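Cahier d'atelier, Flollunis
10 février 2024
Coin entrée, étagère à chaussures

Repris la fiche « entrée » là où on l'avait laissée en octobre. Sujet du jour : le meuble à chaussures en tube, sa tenue sur tapis souple, et la question du rangement du bas (sens des chaussures, place perdue, accès). Lindsay Tapsell veut une page propre pour le dossier Porlow, donc je note tout en vrac et on triera après.

D'abord le sol. Le tapis quadrillé vert pâle est posé libre, pas collé, pas de scotch. Il gondole. J'ai voulu me servir des lignes blanches comme repère pour l'alignement, mauvaise idée, elles ondulent trop, surtout côté droit. Pour les mesures : mètre ruban, point final. Sous l'embout noir le tissu est un peu pris, à surveiller si on déplace le meuble en le traînant. 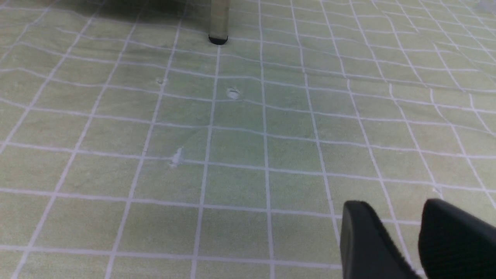 Pied métal, embout noir, tapis non tendu. Trois petites marques claires sur le tissu, origine ? à vérifier.

Essayé de retendre à la main depuis le mur : les plis reviennent devant. Faudrait soit lester les bords, soit prendre la version épaisse de chez Chidiac (devis demandé, pas de réponse). En attendant on laisse comme ça. Ne PAS passer l'aspirateur dessus, ça le remonte en boule.

Étagère maintenant. Charge : j'avais mis 500 g par chaussure dans le tableau, valeur au pif, à remplacer par de vraies pesées. Deux pesées faites ce matin sur des paires de la réserve : 1 694 g et 2 907 g la paire (la deuxième = bottes, hors sujet pour ce coin, mais je garde la ligne). Aucune flexion notable sur les barres à la main. Pas de jeu aux jonctions, sauf peut-être à l'arrière gauche, j'y reviens.

Répartition : chaussons en haut, chaussures de ville en bas. Les chaussons beiges et les crème se ressemblent beaucoup, bien garder les teintes ensemble sinon on mélange les paires. En haut c'est facile d'accès, on les prend sans se baisser beaucoup. En bas, talons vers l'avant. J'étais contre, Lindsay pour. Son argument : on attrape par le talon d'une seule main. Mon argument : on salit le mur avec les bouts. Match nul, on garde talons devant pour la suite.
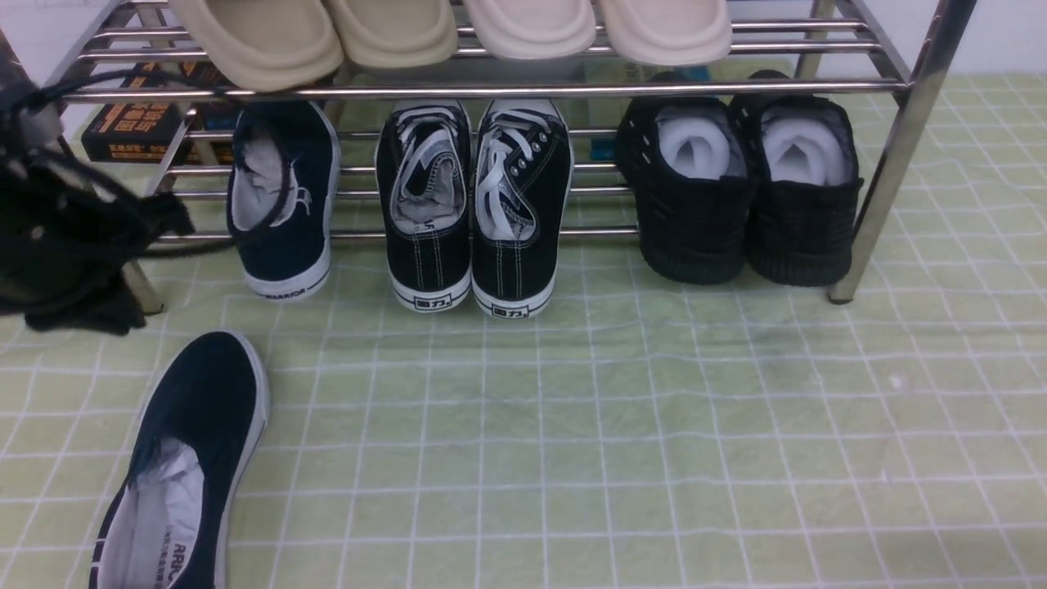 Le vrai problème reste les slip-on. Sans lacets, souples, ça glisse entre les barres dès qu'on les pose un peu de travers, et une paire se retrouve vite séparée. Règle à écrire sur la fiche : on range par paire, jamais une seule, et on pose la semelle à plat sur au moins deux barres. Les toiles à lacets tiennent mieux, semelle plus rigide. Lacets rentrés dans la chaussure, sans noeud, sinon ça pend entre les tubes et on tire tout le voisin avec.

Maille noire à grosse semelle : rien à signaler, se pose tout seul à droite. Semelle large, stable.

Espace entre le rayonnage du bas et le mur : on avait dit qu'il devait rester libre pour le balai. Raté, il y a encore des bouquins derrière. Qui les a mis là ?? A sortir avant la prochaine séance, ils vont prendre la poussière des semelles, et puis ça fausse la mesure de profondeur.

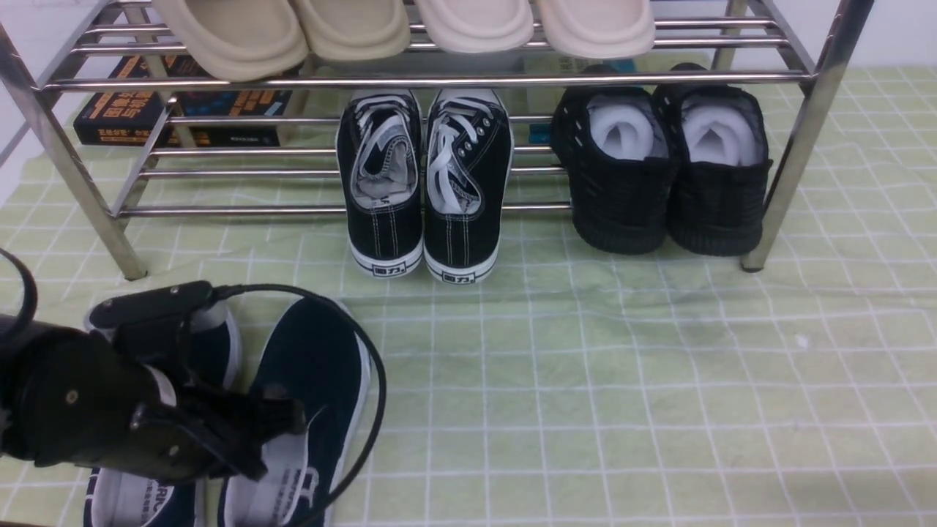 Donc profondeur utile à refaire une fois l'arrière dégagé. J'ai noté 16 cm de marge sur la fiche d'octobre mais je ne sais plus si c'était avec ou sans les plinthes. Pas fiable, je barre.

Nettoyage des tubes : chiffon microfibre sec, puis un peu d'eau savoneuse. Les traces de doigts se voient énormément sur le poli, surtout la barre avant du haut, celle qu'on agrippe tout le temps. Produit Gendside testé sur un bout de tube à l'établi : brille bien mais film gras, la semelle caoutchouc glisse dessus. Éliminé. Remettre le flacon dans l'armoire du fond, quelqu'un le laisse toujours à côté de l'évier.

Idée en passant : un petit bac plat dessous pour les semelles mouillées. Hauteur à vérifer sous la barre basse, j'ai peur que ça racle. Sinon simple serviette pliée, moins joli mais ça se lave.
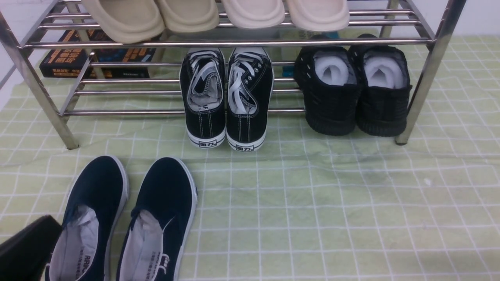
Étage bas : toile noire à lacets au centre, maille noire à droite. Livre toujours derrière à gauche.

Reste à faire
- sortir les livres, refaire la profondeur
- jonction arrière gauche, passer un coup de clé, voir si ça bouge encore
- relancer Chidiac pour le tapis épais
- peser les toiles et les chaussons, remplacer les 500 du tableau
- envoyer brouillon à Lindsay (sans les bottes)
- marques claires sur le tapis : essayer à la gomme d'abord, pas de solvant

Balance à rendre à l'étage lundi, pile presque morte.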